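Guía de puesta en marcha del Club de Robótica Laxdal
Sección 3. Primera práctica de doblado con dos brazos

Bienvenidos a la parte que más ganas teníamos de escribir. Si venís de la sección anterior, ya tenéis los brazos calibrados y el programa Fliken abierto en el portátil del equipo. Id con calma, que el doblado tiene su maña y a todos se nos ha resistido alguna vez (a unos más que a otros).

1. Extended la prenda sobre la mesa y alisadla con la mano, sin obsesionaros con cada arruguita.

2. Llevad los brazos a la posición de reposo y esperad 2 segundos antes de tomar los mandos.

3. Bajad una pinza hacia la tela, despacio, y cerradla cuando haya pliegue suficiente entre los dedos. Id mirando la vista de muñeca en la pantalla. 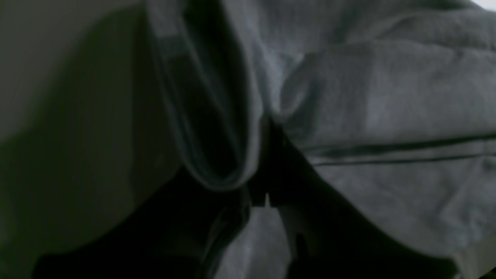
Nota: si la vista os sale muy oscura, subid la exposición en Fliken hasta 600 y guardad el perfil con el nombre de vuestro equipo, por favor, que luego Emiliano Bermúdez se vuelve loco buscando cuál es cuál.

4. Sujetad el otro extremo con la segunda pinza. Una persona en cada mando, y hablad entre vosotros todo el rato.

5. Levantad los dos brazos a la vez, llevad el borde sobre el cuerpo de la prenda y bajad con suavidad.
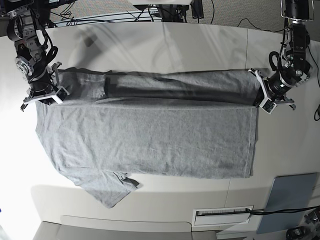

Figura 7. Camiseta gris a medio doblar, con una pinza en cada extremo de la banda plegada.

PRECAUCIÓN: no metáis las manos entre los brazos mientras los motores tengan corriente. Si hay que recolocar la tela, pulsad primero la pausa.

6. Abrid las pinzas, subid los brazos y guardad el intento, también los que salgan torcidos. El sábado los repasamos juntos.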